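件名: Re: [別荘持ち連絡] 冬の水抜き、どこまでやっていますか

みなさま、こんばんは。

返信が遅くなってしまってすみません。先週いただいたご質問、読んだその日にお返事を書きかけたのですが、書いているうちに台所の鍋が吹きこぼれ、そのまま下書きの底に沈んでおりました。今夜ようやく腰を据えて書いております。長くなりそうですので、お茶でも淹れてからどうぞ。

2020年2月10日のメールより:
> はじめて山の家で冬を越します。12月に一度行ったきりで、
> 次は雪が落ち着いてからのつもりです。
> 水道の元栓は閉めてきたのですが、それだけで大丈夫でしょうか。
> 給湯器のほうは説明書を読んでもよくわからず、
> 電源は入れたままにしてあります。
> みなさんはどこまで水抜きをされていますか。
> 業者さんに頼んだほうがいいのかも、迷っています。

まず、元栓を閉めてこられたのは大正解だと思います。ただ、元栓を閉めただけですと、そこから先の管の中に水が残ったままになります。凍って困るのはこの残った水のほうでして、うちも最初の冬はそれを知らず、洗面台の下の継ぎ手を割りました。春に行って元栓を開けたら床下から景気のいい音がして、あのときの心細さは今でもよく覚えています。

うちのやり方を順に書きますね。外の水抜き栓を閉めたら、家じゅうの蛇口を全部開けます。お湯側も水側もです。混合栓はレバーを真ん中にして上げておくだけでは抜けきらないことがあるので、左右にゆっくり何度か振ってやります。シャワーはホースを床に下ろして、ヘッドの中の水も振って出します。トイレはタンクを空にして、便器の中の水もできるだけ汲み出してから、不凍液を入れます。台所と洗面所と洗濯機の排水口にも少しずつ。この不凍液、わたしは山のふもとの金物屋で2本買って、たいてい少し余ります。余ったぶんは翌年にまわしています。

給湯器は、電源を入れたままなら機械の中の凍結予防ヒーターが働くものが多いようです。ただ停電したらそれまでですし、機種によっては管のほうまでは守ってくれません。うちの機械は Follance のもので、下に水抜きのつまみが2か所あり、これを外して中の水を落とします。つまみは失くしやすいので、わたしは紐で機械に結びつけてあります。メーカーが違えば手順も違いますから、ここはどうか説明書の「長期間使わないとき」という頁をもう一度のぞいてみてください。字が小さくて本当に読みにくいのですけれど。

それから、見落としがちなのが洗濯機と食洗機です。給水ホースを外すと思いのほか水が出ますから、雑巾とたらいをお忘れなく。わたしは一度、何も敷かずに外して、帰る間際に床を拭くはめになりました。あの寒さの中での拭き掃除は、もう二度としたくありません。

帰る前に冷蔵庫を空にして、扉に布巾をはさんで少し開けておくのも、うちでは水抜きと一緒の仕事になっています。製氷皿の氷もお忘れなく。果物は全部持ち帰ります。
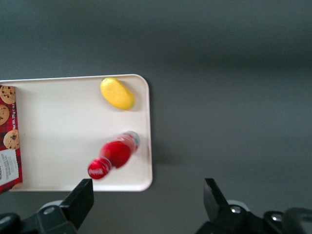
Bataineh さんからは、前にこの話題が出たとき、水抜きよりも留守中の室温を見られるようにしておくほうが気が楽だ、というご意見をいただいていました。床下と洗面所に温度計をひとつずつ置き、氷点下に近づいたら携帯に知らせが来るようにしてあって、知らせが来たら地元の管理会社に見に行ってもらうのだそうです。水抜きをしても、管の低いところに残った水まではわからない、ともおっしゃっていました。

これはなるほどと思いまして、うちも去年から Jistus の温度計を洗面所に置いています。電池が寒さで弱るのが玉にきずですが、夜中に布団の中で山の家の温度を見ていると、なんだか遠くの子どもの寝顔をのぞいているような気分になります。ただ、知らせが来てもわたしの家からは車で7時間かかりますので、駆けつけてくれる人が近くにいないと、心配ごとが増えるだけかもしれません。やはり水は抜いたうえで、温度計はおまけ、というくらいがうちには合っています。

業者さんの件ですが、はじめての冬でしたら、一度お願いして横で見せてもらうのがいちばんだと思います。わたしは Badden さんという管理会社に頼みまして、水抜き栓の場所から床下の点検口の開け方まで、手袋をしたままメモを取りながら教わりました。自分の字が読めなくて、あとでもう一度電話したのですが、いやな声ひとつ出さずに答えてくださいました。翌年からは自分でやっています。料金はお宅の広さや道の雪の具合でも変わるでしょうから、先に電話で聞いてみてください。

今シーズンに関しては、次に行かれるまで給湯器の電源はそのままにして、ブレーカーも落とさないでおかれるのがよいかと思います。もし管理会社さんに鍵を預けていらっしゃるなら、今からでも残りの水を抜いてもらえないか聞いてみる価値はあります。真冬でも引き受けてくれるところはあるはずです。

そして春に行かれたときは、すぐに元栓を全開にせず、まず蛇口を全部閉めたのを確かめて、ほんの少しだけ開けて、しばらく耳を澄ませてください。水の音が止まらなければ、どこかで漏れています。その場合は元栓を閉めて、無理をせず業者さんへ。給湯器に火を入れるのは、お湯側の蛇口から水がちゃんと出るのを見てからになさってくださいね。

そういえば、火災保険で凍結による管の修理がどこまで出るのかも、一度証券を見ておかれるとよいかもしれません。うちの契約では100%出るものと思い込んでいたら、水濡れの床と管そのものとで扱いが別でした。契約によってずいぶん違うようなので、くわしい方がいらしたら、ぜひこのメーリングリストで教えてください。

不凍液の銘柄についてもお尋ねがあったような気がするのですが、別の方のメールだったでしょうか。缶の写しが物置にあるはずなので、見つかりましたらまた書きます。

まだまだ冷えますので、みなさまどうぞあたたかくしてお過ごしください。

山の家の古株より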